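Selwood cell, gripper service – 24th June

Finally got a whole morning with the gripper and it was great! The left finger had been closing a hair late ever since the April rebuild, and I wanted to know if it was the pads, the linkage or the zero. Pulled both fingertips, wiped out the joints, put them back with the torque driver, then ran 40 open/close cycles with nothing in the jaws. So much smoother already. Offset in the config was 451, now 202, and the tips meet flat.

Parked it fully open over the bare table to compare tip heights. They look level to me. 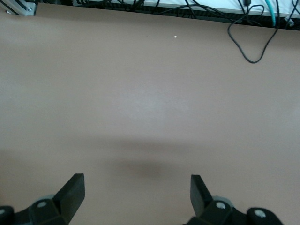
Hrvoje Stojanović thinks the zero will drift again unless we redo it with the arm warm, and he would rather see another 126 cycles before anyone signs it off. Fair point, and I like that number because it's a full Drulerness batch. I'll run it after lunch and write the offset down at the end.

Other stuff while I was in there – the linkage pins get a dab of the thin grease, NOT the blue tub. Blue tub is for the base bearing. Shengli Fan has the small hex bits, please put them back in the Grulano case.

Also did the wrist camera check with the arm tipped up toward the wall. Both fingertips stay in view with the jaws open, so the mount can stay where it is. Really happy with that, I was dreading another hand-eye calibration.

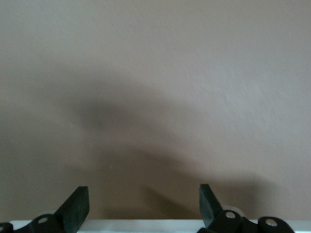 Wrist view, jaws open, wall behind.

To do: order spare pads, warm zero, copy the new offset to the backup config.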